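Home | Program | Speakers | Venue | Past talks

Speaker notes: "House Rules for Two-Armed Cells"
Noel Agbayani, Restex
Tuesday, after lunch, so expect sleepers

Open with the binder. Our first safety and practice manual at the Cabanatuan site had 368 pages. Ask for a show of hands: who has read theirs? Wait. Enjoy the silence. Move on.

The version we use now is 2 pages, taped up where people stand. Maribeth Cruzado wrote it over one June, mostly by crossing out my sentences. Tell them I've forgiven her. (Pause.)

It has seven rules. I'm doing four, the other three are about paperwork and you've suffered enough.

Rule one. One arm holds, the other waits. If the gripper has the part, the hand stays out until the grip is confirmed. Two arms reaching for the same bracket is how you get a very expensive handshake.
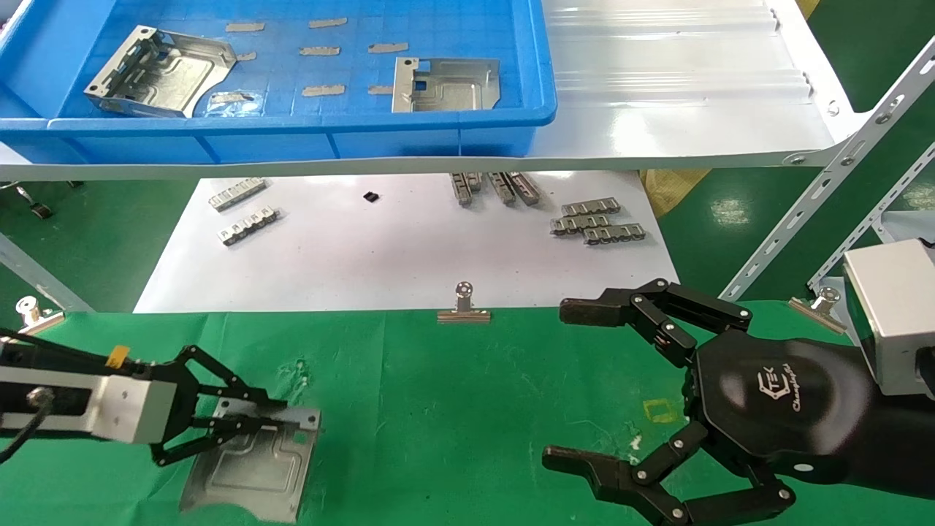

Rule two. Mark where the part goes, on the mat, in a color a tired person can find. Don't write "approximately center" in a procedure. I did once. Purkadden, our integrator, sent it back with a drawing of a potato.

Rule three. Clamp the work surface. A mat that creeps half an inch ruins a taught position, and then everybody blames the calibration. Check clamps at start of shift and after any change of part. Smooth the cover while you're there. Yes, this is a written rule. Yes, we had a meeting about it.

Rule four. Open fingers before you travel. Fingers spread, clear of the surface, then move. Also look at what's behind the table: stools, cables, your lunch. The reach drawing should cover the arm plus whatever it's carrying, and most of the ones I get sent for review stop at the wrist.

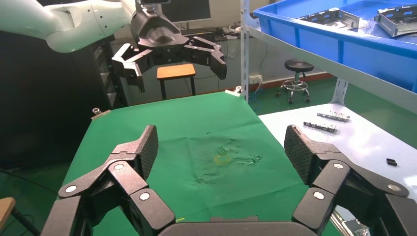

Gripper open over the green cover, second arm at the back, brackets in the blue bin.

Slow down here, people take notes on this bit.

On published standards: read them, follow them, have someone whose job it is to know them. The house rules sit underneath and don't replace any of it. If a house rule disagrees with the standard, the house rule loses, even if it was my favorite.

Numbers, if asked: we logged some 4,000 cycles under the short version before changing a word. The word was "should." It's "must" now. Don't claim the rules made us faster, we didn't measure that.

Likely question from the Purisen people: who may override? Answer: the shift lead, in writing, by name. Initials don't count.

Leave five minutes. Thank Maribeth. Unplug own laptop this time.

Filed under: Robotics, Shop Practice, Talks

Recent talks
Labeling Bins So the Night Shift Believes You
Who Moved My Zero Point?
Writing Procedures for People Who Are Standing Up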